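20th April
Notebook, textile bench
Entry by Olaia Villalobos

Garment folding and sorting, gray and white stock. Continues the March pages on hem measurement.

Purpose today was to settle the fold order for the heavy knits before Soledad needs the bench for the Planar samples. The March procedure (sleeves in, bottom third up, top third down) works on the thin shirts and gives poor results on anything with a brushed inside. The stack leans, and the outer fold opens again when the piece is moved to the shelf.

Stock taken from the Skament bin. All pieces had been through one wash and had been lying in the bin overnight, so they went on the bench with whatever creases they had. I did not press anything. The March numbers were taken on pressed pieces and should not be compared with the ones below without a note saying so.

Piece 1, gray knit, heather type. Weighed before handling: 426 g. Laid out flat on the pale surface, front down, smoothed by hand from the center outward. First fold at the March position. The cloth does not take a crease line there. It rolls, and the roll sits higher than the layers next to it. Opened it up and repeated with the fold moved toward the hem by one hand width. Better, but the hem then ends up inside the stack where I can't check that it is straight.

The mottled yarn makes it hard to judge the grain by eye. On a plain knit I follow the columns of stitches. On this one I gave up and used the hem seam as the reference edge, and will do so for all heathers from now on. 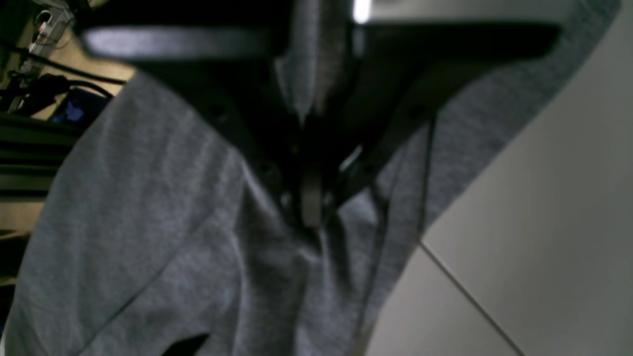

Fig. 1. Gray knit gathered at the pick point, vertical creases running into the grip. Hem or seam line at upper right.

Pick point matters more than I had allowed for. Lifting from the middle of a panel gathers a lot of cloth into a narrow bunch, and the creases that come out of it have to be smoothed again before folding. Lifting near a seam gathers less. Tried both on piece 1, several times each, hand smoothing in between. Did not time it. Soledad thinks the seam lift also stretches the knit over many repeats and wants a tape measurement before and after a long run. Reasonable. Not done today.

Piece 2, gray knit, lighter. 369 g. Same bin, same wash. Folded at the revised position without trouble. Stack stayed square when carried to the shelf and back. I would not change anything for this weight.

White pieces. These are the small thin ones, 132 g for the one I weighed. The difficulty is the opposite one: the cloth takes every crease it is given, including the wrong ones, and white on a pale surface is poor for seeing edges. I can find the edge with a fingertip but not from standing height. Tried turning the lamp down low at the left side so the edge would throw a shadow. Some improvement. A darker bench cover would be simpler. Herrero lists one in charcoal; Soledad to ask about width before we order.

Gray and white beside each other on the bench is workable, as long as a gap or a clean line is kept between them. If they overlap, the top layer drags the lower one when it is lifted.
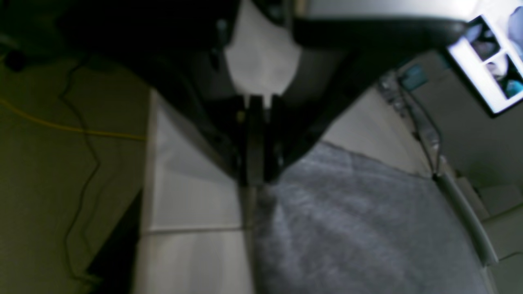
Fig. 2. White fabric held in a soft wedge fold, white sheet to the left of center below, gray material to the right.

Shelf test. Stacked pieces 1 and 2 with three whites on top, left them over lunch. Whites had slid forward slightly on return. Reversed the order, heavy on top, and the whites stayed put but picked up gray lint. Heavy at the bottom it is, with the folded edge of each white facing the back of the shelf.

Lint: check the rinse setting. The spin was at 2000 on the new machine, the highest it offers, and that may be rough on the brushed side. Next wash one step lower, same load -- otherwise we learn nothing about the cause.

Labels. The Stikgate labels do not hold on the brushed side of the knit. They hold on the smooth side and on the whites. Moved them to the neck tape on all pieces.

To do
Tape measurement on piece 1, chest and hem, before any further lifting (Soledad)
Bench cover width (Soledad)
Rewrite the fold card for knits, hem seam as reference, revised first fold (me)
Weigh the remaining whites
Move the March cards to the back of the binder and mark them "pressed stock only"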